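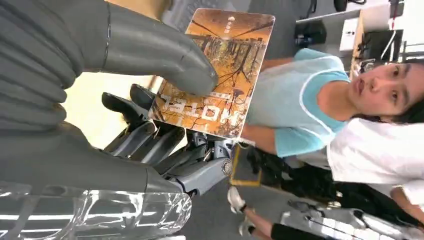
The Felutum hand with a card between its fingers, seen from the wrist camera.

Felutum hand with wrist camera: a long-ish review
June 1, 2019

I have been meaning to write this one up since April, when the Felutum hand came in and promptly took over our bench schedule. We had been using a two-jaw Bralton gripper for nearly everything, and I went in fond of the Bralton and a bit doubtful that I needed more fingers than it had. I'm still fond of it, but it spends more time in its case these days.

What won me over was flat things. Cards, thin boxes, game cases, the sort of item a person passes you without a thought. The Bralton wants two nice parallel faces and a tidy approach, and if you come in a few degrees off, it pinches a corner and the whole card swings. With the Felutum the fingers curl up to meet the lower edge, and you have a good deal more freedom in how you arrive. I ran 40 handovers with each, using the same printed cards and the same arm speed. The Bralton dropped or twisted 19 of them. The Felutum had trouble with seven, and most of those were my own fault for closing too early (I am impatient, and the default closing profile is a gentle one).

The wrist camera is a pleasure once you get used to it. Our view comes in rotated, so people lean in sideways and titles read upside down – a big word like MOTEL is still perfectly easy to pick out, but small print takes some neck bending. You can turn the picture in the Dovitz controller software, though the setting is buried three menus deep and forgets itself after every update. The fingers also take up plenty of the view, so plan on a second camera if you care what is happening behind them.

Now for my grumbles. The knuckle screws need checking more often than I'd like, and the cable is too short for a taller arm. Setup through Dovitz took me 80 minutes the first time and 27 the second, and the printed guide was not much help either time. The Ondrejka adapter plate is sold separately, too, so order it with the hand or you'll be waiting on the mail like I was.

Four stars from me, and I'd happily buy it again for handover work. If you only ever lift blocks, the Bralton will do you fine.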